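Print this page | E-mail this article

We use cookies to see which pages are read. By carrying on you accept this. Close

Running a night-shift canteen

Rekha Chettiar has cooked for people who work through the night for most of her adult life. Her canteen, Predar, opens at ten in the evening and shuts once the early buses are running. It has 29 seats and a hatch.

We met at four in the morning, which she calls her lunchtime. 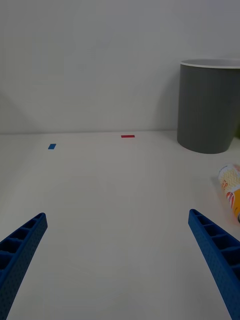
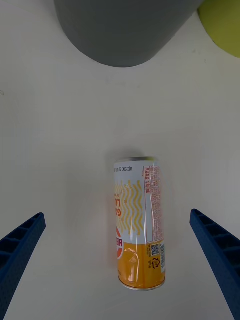

"People think it's all chips," she says. "It was chips when I took over. The porters and the drivers ate them and felt terrible by three. I didn't lecture anybody, I just put soup next to the till."

The soup stayed. On a cold night in January she served 221 bowls of it, still her record. A normal night is closer to half that. Lentil sells best, then chicken and sweetcorn, a recipe she had from Cuiping Qin, who cooks with her and has the better knife skills — Chettiar admits this freely.

Prices are a sore point. Onions and oil have both gone up, and she held off changing the board until August. "I put 20p on the soup and one driver didn't speak to me for a fortnight. Then he came back and had two."

She does the buying herself in the afternoon, after she has slept. Bread comes from Özkan, a bakery that starts its ovens while she is still serving, so the rolls reach her warm. She orders 200 and freezes what is left over for toast.

Sleep is harder. She goes to bed at nine with the curtains pinned together and gets up at three. Her sister's children learnt young not to ring the bell. "I missed a lot of school plays," she says. "I don't say that for sympathy. I got to see them at breakfast, and some parents don't."

Would she move to days? She was offered a café near the station two years ago and went to look at it twice. The kitchen was bigger and the rent was fair.

"It was full of people with laptops," she says. "Nice enough people. But at my place they come in hungry, they eat, they talk to whoever's next to them and they go back to work. I like that."

Qin calls through that the rice is done, and she goes to see to it.

Print this page | E-mail this article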